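Polix Home Humidity Monitor: Set-up Guide

Section 3. Choosing a position and fitting the sensor

Read this section before you fix anything to the wall. The sensor must be within range of the base unit, which should already be plugged in and showing a steady green light (see Section 2).

3.1 Before you start

You will need the sensor, the wall bracket, the adhesive pads and a soft pencil. Screws are supplied for plaster walls only.

CAUTION: Do not drill into tiles until you know where pipes and cables run.

3.2 Choosing a position

1. Pick a wall away from radiators, windows and extractor fans.

2. Keep the sensor out of reach of direct spray from a shower or tap.

3. Check the swing of any door near your chosen spot. Leave enough space for the handle.

4. On a tiled wall, place the bracket in the middle of a tile. The pads do not hold well across grout lines.
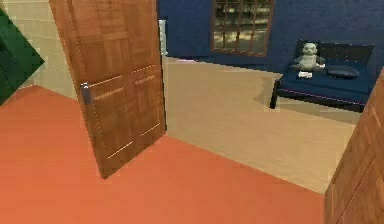
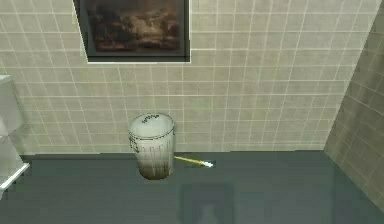
5. Hold the bracket in place and mark its top edge in pencil.

6. Press the TEST button on the sensor. Two beeps mean the signal is good. One long beep means you should move the sensor closer to the base unit and try again.

3.3 Fixing the bracket

1. Wipe the wall with a damp cloth and let it dry fully. Do not use polish or spray cleaner.

2. Peel the backing from both pads and stick them to the rear of the bracket.

3. Line up the bracket with your pencil mark and press firmly.

4. Leave overnight before hanging the sensor.

Note: Pads cannot be used again once removed. Spare pads are sold under part number 2925.

3.4 Pairing

1. Slide the sensor down onto the bracket until it clicks.

2. Hold PAIR on the base unit until the light flashes amber.

3. Press TEST on the sensor. The light turns green when pairing is complete.

If the light turns red, error 13 will show on the display. Take out the sensor battery, put it back and repeat from step 2.

Guide last revised July 24, 2023.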